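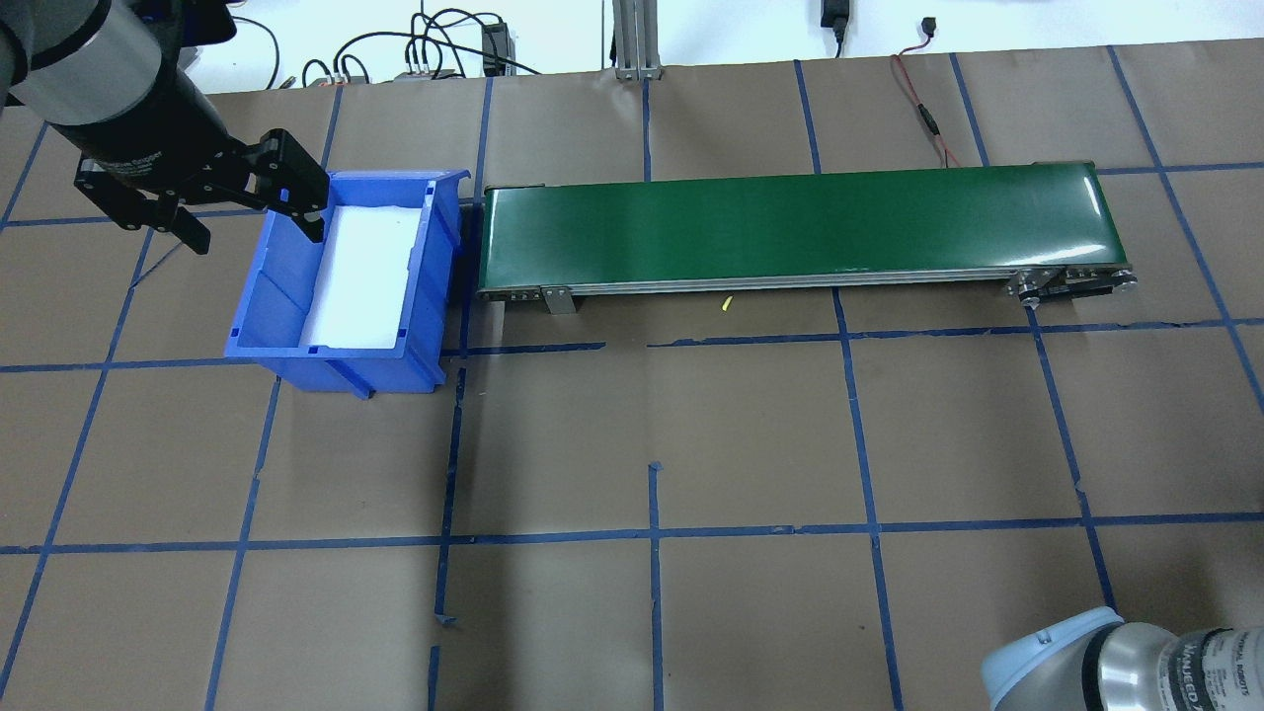 House rules for the picking bench

Welcome to the gallery page for our bench at Skarkthorpe. I've been meaning to put this up since August, when the Beaulieu group asked if they could borrow our rules for their own bench and I realised the only copy was on the back of a delivery note. So this is the tidy version, with the bench at the top and a few lines on each bit of it. Scroll back up as you go!

It's a short list and I'd like to keep it that way. The first draft was four pages long and people signed it without reading it (me included, and I wrote most of it).

The grid
Brown paper down first, then blue painter's tape, long lines before short ones. Ours has a few crooked bits and some little torn tabs, and I'm fine with that. What matters is that when you write "bin moved one square left" in the log, the next person can find the square. Don't re-tape halfway through a set of runs. If a line lifts, press it down, and if it won't stay down, finish the set and start a fresh sheet with a new sheet number.

The bin
Blue parts bin, white liner in the bottom. We set it at an angle to the belt and we write the angle down before the first run, every time. The liner stays in. I once lost a whole afternoon to somebody taking it out to be helpful - the floor of the bin was suddenly lower and all my heights were wrong.

Gripper over the rim
Fingers open, one of them right above the edge of the bin. This is the spot I get most fussy about. Near any rim or lip we drop to the slow setting, 200 mm a second at the very most, and one person keeps a hand by the stop button. Hands stay out of the bin while the arm has power. Yes, even for a quick nudge. Yes, even if it's your bin.

The belt
Green, shiny, and it shows up reflections like mad, so check your lights before you blame your software. Belt clear before you start, please. Mind the right-hand end too, where the pulleys and roller are out in the open: sleeves rolled up, lanyards off, long hair tied back. We've ordered a guard from Jukstead and until it's fitted I want everyone to stay 300 mm away from that end whenever the belt is running.

Two arms, one table
The second one is down in the bottom right corner, with the pale blue cap. If you're only using one arm, park the other and say so out loud. If you're using both, agree who has which squares and put it in the log. Sharing a square needs two people at the bench.

Cables
Ah, the back of the table. Black cables in loops, and a thin red and black wire running down on to the paper towards the belt. The rule is that nothing crosses the taped squares you're working in, and I'd like them all clipped to the back by the next round. Label both ends!

Little bits
See the tiny yellow fleck on the paper, just in front of the belt? Small things like that get picked up before a run, whatever they are. There's a pot for them on the shelf.

The log
We're at run 1382 in the Flirkasus logbook. Sheet number, bin angle, speed, who was on the stop button. Bad runs go in as well as good ones, in pen.

If you'd like the list as a single page to pin up, ask at the Skarkthorpe desk and I'll print you one.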